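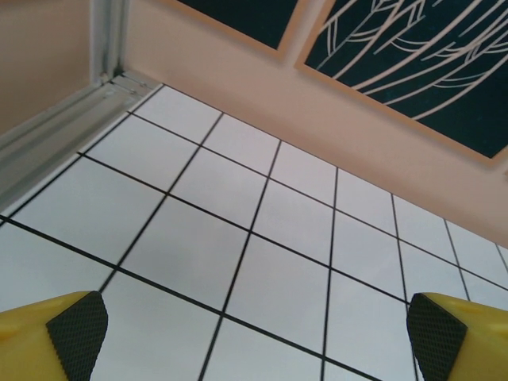 ## Care of tiled benches and worktops

Bedusville Housing Office – Household Information Sheet 1294

Issued 21 Aug 2025. Replaces the sheet distributed in February.

This sheet applies to glazed ceramic tile in kitchens, laundries and shared workrooms. It covers white tile laid with dark grout in particular, which accounts for most of the enquiries received by the Property Care desk. Residents with natural stone or unglazed tile should ask for the separate sheet before using any of the products named below.

### Daily care

Clear crumbs and grit with a soft brush or a dry cloth before wiping. Dry grit dragged under a wet cloth will dull a gloss glaze over the years, and the damage cannot be polished out.

Wash with warm water and a few drops of ordinary dishwashing liquid. Wring the cloth well. Work in the direction of the grout lines first, then across them, and finish with clean water. Detergent residue shows on glossy white tile as a grey bloom, most noticeable in low light from a side window, and many residents mistake it for wear.

Dry the bench with a clean tea towel or microfibre cloth. In hard-water areas this step should not be skipped.

Spills of tea, coffee, turmeric, beetroot or red wine should be wiped up at once. The glaze will not take the stain, but any pale grout or silicone nearby may.

### Dark grout

Black and charcoal grouts hide food stains well. They show three other things very clearly: soap film, lime scale and flour.

For soap film, dissolve a teaspoon of bicarbonate of soda in a cup of warm water, apply with a soft nylon brush, leave for five minutes and rinse twice. Do not leave a bicarbonate paste to dry in the joints. It will turn them white and must then be rinsed out again.

Vinegar and lemon juice are not to be used on cement-based grout. Both attack the cement and, with repeated use, leave the joint soft and sandy. Proprietary descalers carry the same risk unless the label states that they are suitable for grout. Chlorine bleach may fade the pigment and is also unsuitable for regular cleaning.

*Under no circumstances mix bleach with vinegar, descaler, ammonia or any other cleaner. The fumes are dangerous.*

A white powdery deposit that returns a few days after cleaning is likely to be efflorescence – salts carried to the surface by moisture from behind the tile. Brush it off dry and report it if it appears a second time. Further washing only adds to the moisture.

Flour is best removed dry. Residents who roll pastry directly on the bench should use a plastic scraper held nearly flat, followed by a dry brush along the joints, and only then a damp cloth. A pastry mat is recommended in any case, as a tiled surface is seldom level enough for thin dough.

### Metal strips and trims

Many benches are finished with a metal strip along one side or at the wall. The trim may be aluminium or stainless steel, and the two are easily confused.

- Wipe with the same mild detergent solution used for the tile.
- On brushed finishes, follow the grain.
- Do not use steel wool or a green scouring pad on either metal.
- Keep oven cleaner well away. It is caustic and will blacken aluminium within minutes.

The joint between trim and tile collects fine debris. A wooden skewer wrapped in a single layer of damp cloth will clear it. Knives and screwdrivers chip the glaze at the edge, and the office does not treat such chips as fair wear and tear.

### The corner where bench meets wall

This joint should be filled with flexible sealant. Grout used in its place will crack as the bench moves, and water will find its way behind.

Inspect the joint twice a year under a strong torch. Look for gaps, lifting edges and black spotting. Surface mould on sound sealant can be treated with a proprietary mould remover, used with the window open and strictly in accordance with the label. Where the spotting lies beneath the surface, the sealant must be replaced.

Tenants may reseal a run of up to 10 cm without prior approval. The procedure is as follows.

1. Cut out the old sealant with a plastic removal tool and lift away all loose material.
2. Clean the joint with methylated spirits on a lint-free cloth. Keep away from flames and pilot lights.
3. Allow the joint to dry overnight.
4. Run masking tape along both sides of the joint.
5. Apply a mould-resistant sanitary-grade silicone in one continuous bead.
6. Smooth with a profiling tool and remove the tape while the bead is still wet.
7. Keep the area dry for the curing time stated on the tube.

Longer runs are to be referred to the office.

### Heat, knives and heavy items

Glazed tile tolerates a warm dish, but sudden heat on one spot can craze the glaze or crack the tile through. Use a trivet for anything taken directly from the oven or cooktop. Cast-iron pots should be lifted and set down, never slid. Rough-based crockery will also leave grey marks on white glaze; these are usually metal or clay transferred from the base and respond to a non-scratch cream cleanser on a damp cloth.

Cutting directly on tile ruins the knife and may scratch the surface. A board with rubber feet, or a damp cloth laid beneath it, will stay in place on a gloss finish.

Bench vices, mincers and pasta machines with screw clamps should be fitted with a timber offcut on both faces of the bench. Tighten by hand only. Where the tile overhangs its backing, do not clamp at all.

### Sealing the grout

Cement-based grout benefits from a penetrating sealer. Epoxy grout does not need one. To find out whether existing sealer is still effective, place several drops of water on a clean, dry joint and wait 10 minutes. If the joint has darkened, resealing is due. On black grout the change can be hard to see, and the test is better done beside a joint left dry for comparison.

Wipe excess sealer from the face of the tile before it dries. Once cured it leaves a smeary film that ordinary detergent will not shift.

The office stocks Osus grout sealer and Clornus neutral cleaner, both in 1000 mL bottles, for collection by tenants. One bottle of each may be drawn per household per year. Equivalent products may be purchased privately provided they are labelled for glazed tile and cement grout.

### Cracked, hollow or loose tiles

Tap a suspect tile lightly with the handle of a wooden spoon. A hollow note beside a solid one suggests that the tile has parted from its bed. Cover any cracked tile with waterproof tape, keep food preparation to another part of the bench, and lodge a repair request. Do not attempt to lift the tile, as its neighbours are easily broken in the process.

Spare tiles held from the original installation should be kept flat, in their carton, in a dry cupboard. White glazes differ between batches, and a replacement bought years later will rarely match. Please write the grout colour and maker on the lid of the carton.

### Enquiries

General cleaning questions: Catalina Yáñez, Property Care.

Repairs and resealing: Ferenc Erdős, Building Services, Orbán Street depot. Requests should give the unit number, the room and the approximate length of the joint or number of tiles affected. Printed copies of this sheet are held at the depot counter.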